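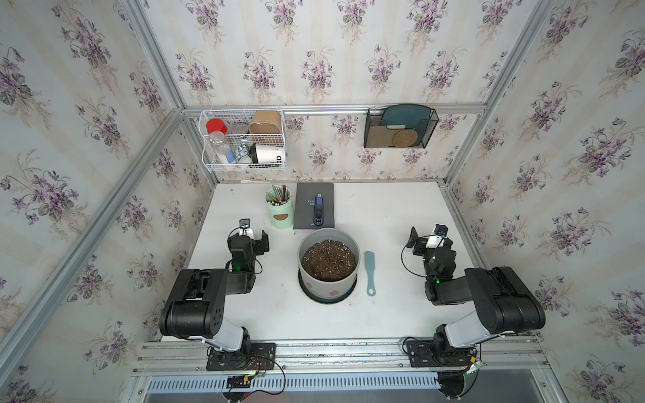 Page 2 of 3

duklow_bench
Left arm on our two-arm cell faulted again on Saturday. Job is the desk and plant pot tidy. It was set down to go over the pot and the shoulder dropped out with an overcurrent error. The arm sagged, the right one kept going. Firmware is the stock Vullik build, current limit at 650.

parkside7
Sagged how far? If one arm faults the other should stop. That's a safety matter before it's a tuning matter.

duklow_bench
Roughly 100 mm, going by the joint log. Nobody had hands in there. I've linked the stop lines since, so both halt now.

tern_and_co
650 is too high for that joint if you're reaching out over a pot. I run 200 less and never see the fault.

parkside7
Lowering it will make it trip sooner, surely? The limit isn't what's loading the joint.

tern_and_co
Not on the Diveo drivers. They trip on heat, and the limit keeps the heat down. Try it with the speed at 100.

duklow_bench
Mine are Diveo, yes. Here's the sort of reach I mean.
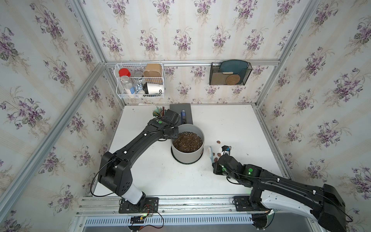

Left gripper over the rim of the pot, right one down by the toothbrush and coins.

parkside7
That's a long way out for the left arm. I'd move the pot nearer the rail before touching any settings.

tern_and_co
Disagree, he'd have to redo all his recordings. Change the limit first - it takes a minute.

duklow_bench
Will do the limit tonight and leave the pot where it is. Does anyone know if the shoulder brake kit fits the older base plate?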